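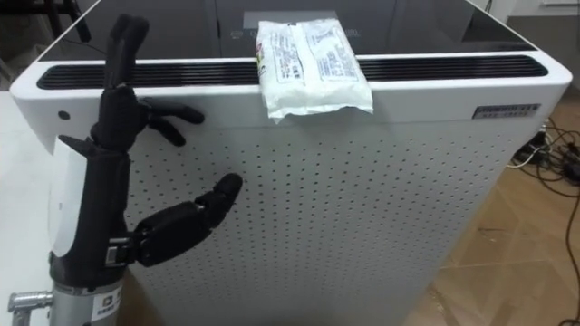
Jenwood, Tuesday, January 7, 2025

Search this journal Go

4.2 Household trial

Figure 3. Drikidell hand and soft package, air purifier setup.

Trevance sells the Drikidell as a hand that is "at home in any home," so we gave it a home. The package is limp and wrinkled, and the brochure is silent on limp.

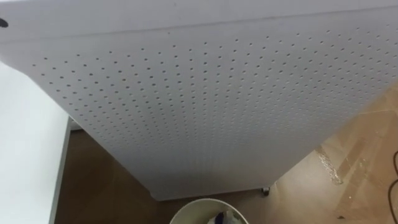
Setup took 63 minutes against an advertised 30 - the manual counts from the second coffee. We ran 76 attempts per operator.

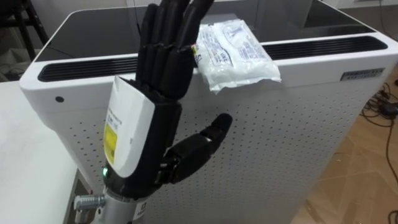

Thumb placement was left at the factory default, as a buyer would leave it.

Contact: Iman Ait Ali, Hegazy Lab | Back to top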